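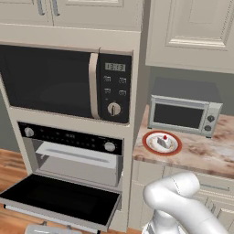 I have stopped believing in the second-round steal. Every summer the same people who couldn't tell you who went 40th last year start telling me which kid going 40th this year is going to shock the league, and every summer I nod and go back to my coffee.

My cousin Heriberto Correa coached high school ball for a long while and he is the worst of them. In July he called me three times about a guard he'd watched play two games on a laptop. Two! According to him the kid "sees the floor." They all see the floor. I have never once heard a scout say a point guard can't see the floor, and yet plenty of them throw the ball into the third row.

What bugs me is how the stories get told afterward. One late pick makes it and we hear for the next ten years about his chip on the shoulder and his 500 shots before breakfast. The guys who took 500 shots before breakfast and ended up selling trucks don't get the magazine piece. I'd like to know who counted the shots, too. I played two years of small college ball, badly, and I never saw anybody write down a number until a reporter came by.
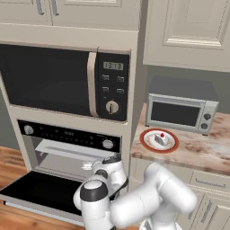

So do late picks ever turn into real players?
Some do, but most never hold a regular spot in a rotation, and the ones who last usually landed on a team that was short at their position.

I got into it over this with Apostolos Gavalas, who runs our Thursday-less Thursday league (we lost the gym on the night it was named for, long story, the T-shirts were already printed). He says I'm bitter. He sent me a spreadsheet from some ratings outfit called Graltitz that ranks prospects by a thing they call motor. I asked what goes into motor and he said it was proprietary. Well, then I have a proprietary number too and it's 268, and that one's my weight in pounds.

He did have one point, and I'll give it to him. Going late sometimes lets a player pick where he tries out, and if he goes undrafted he can shop around for a camp with an open spot. Fidelina Huaranga, who kept the scorebook at my old school and remembers everything, says our best big man did better overseas than he would have sitting on a bench here. Maybe so. He played for years and came home with decent knees. I'd still want to see his bank statements before I called it a better deal.

As for Heriberto's guard, he shot around 80 percent from the line in summer ball, and I've now been told this four times as if it settles the matter. Free throws! With no one guarding him! Call me when he fights over a screen in February on the back end of a road trip.

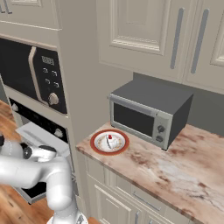
The kitchen, microwave and all.

Anyway, Heriberto wants to put a dinner on it. If the guard is on a roster at the end of the season I buy, if he isn't then Heriberto buys, and we are still arguing over whether a two-way deal counts. I say it doesn't.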